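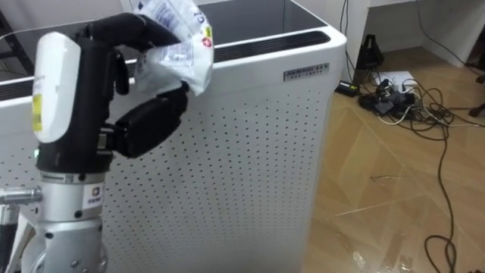

Cuarto pequeño, recogida de diario: ficha de la colección

Gracias por llegar hasta esta carpeta, que llevamos preparando desde junio con bastante cariño y con más cafés de los que convendría confesar. La colección se llama Jellness y reúne escenas de recogida doméstica en una sola habitación: bolsas de plástico que andan sueltas, una papelera que hay que apartar para pasar la fregona, papeles que acaban en el suelo, cables debajo de la mesa. Cosas muy corrientes, de las que uno hace sin pensar antes de cenar, y que justamente por eso cuesta encontrar bien recogidas en otros sitios.

Qué contiene

La entrega tiene 713 escenas repartidas en 84 sesiones, y cada sesión dura alrededor de 40 minutos, contando las pausas. Las escenas van agrupadas por tarea y no por fecha, porque quienes probaron la versión anterior (la que circuló bajo el nombre de Comis) nos pidieron una y otra vez que fuera así, y tenían razón. Dentro de cada carpeta hay un archivo de texto con el nombre de la tarea, los objetos principales y una frase en español corriente sobre lo que se pretende hacer. Procuramos que la frase la entienda cualquiera: "coger la bolsa arrugada", "apartar la papelera", "despejar el paso junto a la mesa".

Los muebles y el sitio

El mobiliario es sencillo y casi todo blanco, así que os aconsejamos mirar bien los bordes si vais a etiquetar por contornos. Una bolsa blanca translúcida sobre un fondo blanco se pierde con facilidad, aunque las letras azules ayudan bastante. También dan algún quebradero de cabeza las superficies perforadas, con esas hileras de agujeritos redondos que se confunden unas con otras en cuanto uno reduce la imagen. La mesa tiene el canto delantero con una curva entrante, y el hueco que queda entre ella y el mueble de al lado es estrecho; en las etiquetas lo llamamos "pasillo de mesa", sea cual sea el ángulo.
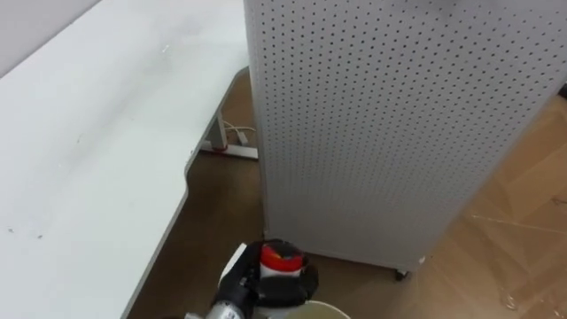

Cómo nombramos las cosas

Hemos usado el vocabulario de casa y hemos intentado no cambiarlo a mitad de camino. "Papelera" vale para cualquier cubo de plástico abierto, sin distinguir tamaños. "Bolsa" es siempre la de plástico, llena o vacía. "Mesilla" es el mueble bajo con cajón que está contra la pared. Los cables se anotan solo cuando estorban a la tarea, y aquí reconocemos que hay cierto margen de criterio: 2 personas pueden mirar el mismo rincón y no ponerse de acuerdo. Si os pasa, dejad la etiqueta en "dudoso" y seguid adelante.

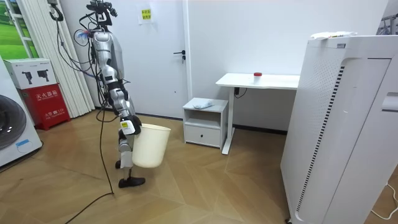 Tarea "apartar la papelera": la papelera de color crema, en alto, a poca distancia del suelo.

Uso y condiciones

Podéis usar el material para investigación y docencia, citando Jellness y la entidad que lo mantiene, Tostlow. Para cualquier otro uso, escribidnos antes y lo hablamos con calma. Las etiquetas se revisaron con la herramienta Cantero, que no hace falta instalar para leer los archivos.

Versión actual: diciembre de 2018. Quedan pendientes las frases de algunas tareas de ropa, que saldrán en la próxima entrega.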